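**Border waters, slow talks: the Tarnach river agreement**
Project report, Intro to Regional Politics
Ilir Dumitrescu
2020-07-04

## What I looked at

The Tarnach runs between two municipalities, Skoltotov on the north bank and Clerken on the south. Different countries, same river. Both sides have wanted a joint water agreement for 16 years and still don't have one. My question was why a text that both councils say they support keeps getting sent back.

Sources: council minutes (Skoltotov's are online, Clerken's I had to request), local newspaper archive, two interviews. Wanted four interviews. Two people never wrote back.

## Background, short

First draft was written by a joint working group. 10 articles, mostly technical — who measures the water level, who pays for dredging, who calls who in a flood. Article 6 is the problem one. It names the river. Skoltotov uses one spelling, Clerken uses another, and each council says its own version is the official one in the older border treaty. I checked the treaty. It has both, on different pages.

Everything else was basically agreed in the first round of talks. The dredging costs took one meeting. The name took the rest.

## How the talks went

After the last local elections there were new mayors on both banks and the tone got a lot better. Joint press statements, a shared flood exercise, a phone line between the two emergency offices that people really do use. Mayor Vukadinović of Skoltotov told the local paper the text would be made public "when there is something both sides can sign." Clerken's council put out almost the same sentence two weeks later.

The minutes don't match that mood so well. In January the Clerken council voted to send the draft back with 6 changes. Five were small. The sixth was the name again. 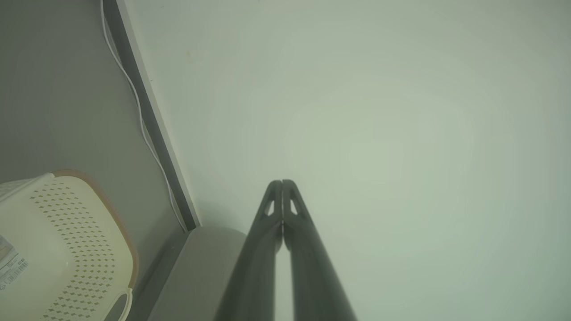 Skoltotov answered with a compromise: both spellings, with a slash, in every article. Clerken asked which one goes before the slash. That exchange takes up 11 pages of minutes if you include the attachments, and I read all of it. The idea of switching the order by language version came up near the end and was not voted on, the session ran out of time.

## Who is affected

Mostly farms on the low ground, and the ferry. One farmer I interviewed said he pays for his own level gauge becuase he gets two different readings from the two town offices. The ferry operator said she doesn't care what the river is called. She wants to know who fixes the landing. Right now each side repairs its own half, in different years.

There is also a petition with 500 signatures asking for the technical articles to be signed separately. Both councils recieved it. Skoltotov discussed it, Clerken noted it (their word).

## What I think is going on

The name matters to both councils because voters can see it. Nobody runs for office on dredging. A mayor who gives up the spelling gets asked about it at every meeting after, and the benefit of the deal shows up only in a flood year. So waiting is cheap for both of them.

Better contact between the offices helps, but I think it also takes the pressure off. The phone line does a good part of what articles 3 and 4 were supposed to do. Less reason to hurry.

Splitting the text seems possible to me. Technical part first, name in an annex. Risk — the annex never gets written.

## Problems with this report

- Clerken minutes are missing two sessions
- both interviews were with people from the south bank, so it leans that way
- I translated the quotes myself
- no budget figures from either side, asked twice

## Still to do

Add the map. Fix the citation format for the newspaper articles. Ask Clerken one more time for the missing sessions before the final version is due.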